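Standby loads, part two: the kitchen circuit

The meter readings from October are in, and they explain less than I hoped. The house drew 921 kWh over the logging period. Heating and hot water are on their own circuit and are not part of this post. What interested me was the overnight floor, the load that stays up when everyone is asleep and the lights are off.

I used a Juko plug meter on each outlet and a Ferex clamp on the kitchen feed at the panel. The plug meter resolves to a tenth of a watt, which sounds better than it is. Below one watt it wanders, and I would not trust a single reading. I left it on each appliance for 13 hours and divided the accumulated energy by the time.

Most of the small loads were dull. The coffee grinder draws nothing I can measure. The radio draws slightly more with its display dimmed than with it at full brightness, and I repeated that run because I did not believe it. The router was the largest steady load, as expected, and it is staying on.

The microwave is the appliance people ask about, on account of the old claim that its clock uses more energy in a year than its magnetron does. Whether that holds depends on how often you cook with it. We use ours most days, so the clock loses by a wide margin. In a vacation cabin it could easily win.

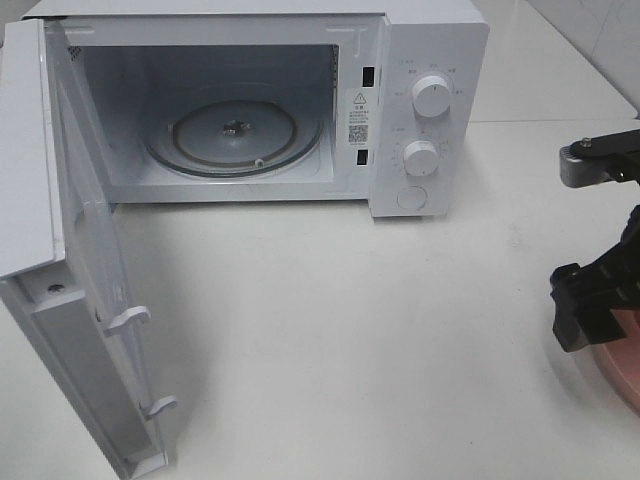 A reader comment on part one, from an unnamed poster, objected that dividing energy by time hides short peaks. If a power supply wakes up every few minutes to poll something, the comment went, the average is correct but tells you nothing about the cause, and the cause is what you need in order to fix it.

I accept that. The clamp logs at 5 second intervals, so I went back to its data. One night gave me 3064 usable rows after I dropped the ones with a bad checksum. There is a clear periodic bump, narrow and regular, and it disappears when the Kofler water softener is unplugged. The manual does not mention any polling.

The softener is now on an Ilport timer. I have not yet checked whether it keeps its regeneration schedule after losing power, and the timer has a standby draw of its own that I still need to measure.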